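Section 5. Recording Examples for the Table-Clearing Task

Read Section 4 (Calibration and Home Positions) before you begin. The instructions below apply to the two-arm Ondell station with wrist cameras and one head camera. Single-arm stations use a different episode template and are covered in Appendix C.

5.1 Before the first episode

1. Turn on the station and wait for the status lights on both arms to turn green.

2. Start the Ekus recorder and choose the task profile "table_clear". The profile sets the camera rates, the episode limit and the label list. Do not edit it at the station.

3. Check the live view from each camera. Wipe the wrist lenses with a dry lens cloth if the view looks hazy. Smudges close to the lens are easy to miss in the small preview, so open each view full size once.

4. Drive both arms to home and back out again by hand control. Movement should be even in both directions. If a cable pulls tight or catches on the rack, stop and reroute it.

5. Enter the operator code and the layout number. The recorder will not start without them.

Note: The room lights should stay the same for the whole session. Recordings made under changing light are usable, but they must carry the label "light_varied" or the review tool will put them in the wrong group.

5.2 Handling thin objects

Chopsticks, skewers and spoon handles are the objects operators drop most often. Practice with one before you record.

1. Open the gripper to about half its range. A fully open gripper takes longer to close and tends to push the object sideways.

2. Approach along the length of the stick, with the fingers on either side of it.

3. Close slowly until the force bar in the recorder moves off zero, then stop. More force does not improve the hold and can make the stick roll out.

4. Lift straight up before turning the wrist or moving toward the rack.
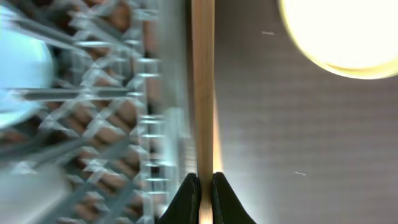

5. Slow down as you come near the rack. Fast wrist motion blurs the near view, and the learning system has to find the openings in the grid from those same images. A steady approach gives it more to work with than a quick one.

6. Release only when the stick is supported by the rack. If it falls through or lands across the top, leave it there and finish the episode. Label it "place_miss".

Caution: Do not reach in to straighten an object while the recorder is running. A hand in view makes the whole episode unusable for training, and the arms may move if the hand controls are bumped.

5.3 Loose material

The table-clearing set includes layouts with dry food on a tray. These teach the system to leave small pieces alone while it moves the larger items next to them. Use dry, uncooked rice only. Cooked food sticks to the finger pads and is not covered by the service plan.

1. Pour the rice onto the black tray, away from the side nearest the rack.

2. Add a few of the tan pieces from the Skinport prop kit and mix them in by hand. They do not need to be spread evenly.

3. Shake the tray lightly, once. Grains should reach past the main pile. A tidy heap in the same spot every time is the most common fault we see in submitted sets.
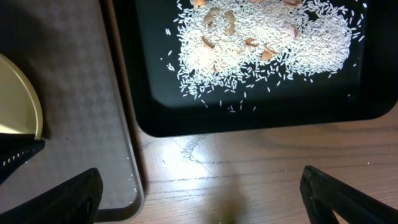 4. Change the spread between episodes. Turn the tray, push the pile to a different side, or pour it out and start again. Any of these is enough.

5. Check the table and the other trays for stray grains every 80 episodes. A few are fine. Brush them away from the arm bases and the rail, where they can work into the clamps.

Note: If grains get into a finger joint, power down before you clear them. Use the soft brush - never compressed air, which drives the grains farther in.

5.4 Setting the full layout

Layout 2 is the standard layout for new operators. It uses the dish rack, the brown serving tray with dishes and chopsticks, the clear container and the black tray.

1. Put the dish rack on the left. It must be within reach of the left gripper. Do not square it to the table edge; a small angle is preferred.

2. Put the brown tray in the center. Set the yellow plate toward the far side and the blue bowl nearer to you. Lay the chopsticks to the left of the bowl.

3. Put the clear container at the upper right and the black tray below it.

4. Bring the arms in over the table and check for contact between the right arm's cable and the dishes.

5. Look at the head camera view. The rack, both trays and the container should all be in it. An arm may cover part of an object at times, and you do not need to correct for this. 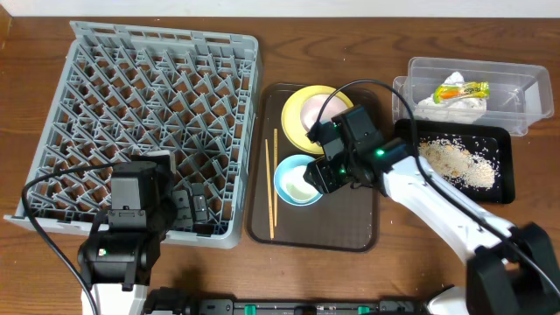

Figure 5-3. Layout 2 from the head camera, with both arms over the table.

6. Press Record. Wait for the tone, then begin. Movements made before the tone are not saved.

7. Clear the items in any order. Vary the order from one episode to the next, and do not always begin with the plate.

8. Press Stop, choose a result label and reset the table.

A full set for one layout is 300 episodes. Shorter sets can be uploaded, but they will stay in "pending" until the remainder arrives. One long set may be split across operators if each one enters a separate code.

5.5 Picking up plates

Plates are taken by the rim, with one finger inside and one outside. The lower finger position matters more than the angle of approach.

1. Move above the rim with the gripper open. Watch the wrist view, not the table. From a seated position it is hard to judge how far the fingers are from the surface.

2. Lower until the fingertips sit on either side of the rim. Stop before the outer finger touches what is under the plate.

3. Close, pause for one second, and lift. The pause marks the grasp in the recording and helps the review tool split the episode into steps.

4. If the plate slides, open and try again from the same side. Up to two retries are allowed. Keep them in the recording, as the system also learns from corrected attempts.

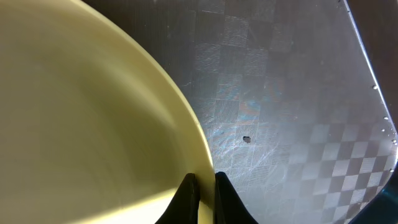
Agbenyega Robotics - Data Collection Team

Send questions about this section to the team through the station help page. Include the session number and the time of the episode. Screenshots are welcome but the session number is what we need to find the recording.

5.6 Messages during recording

E-222 Frame gap. One camera stopped sending for a moment. The episode is discarded. Check the camera cable at both ends and record again.

E-224 Force limit. A gripper closed too hard or met something solid. Open the gripper with the hand control, return to home, and clear the message.

W-17 Storage low. You can finish the current episode. Upload or move earlier sessions before starting another.

W-20 Layout repeated. The start image is very close to the one before it. Move at least one item and continue.

5.7 Ending the session

1. Return both arms to home and release the hand controls.

2. Review the last five episodes at normal speed. Correct any wrong labels now, as labels are locked after upload.

3. Choose Upload and leave the station on until the progress bar clears.

4. Wash the dishes if they have been handled. Keep the rice in the closed tub between sessions.

Section revised Jun 5, 2024. Continue to Section 6 for reviewing and trimming episodes.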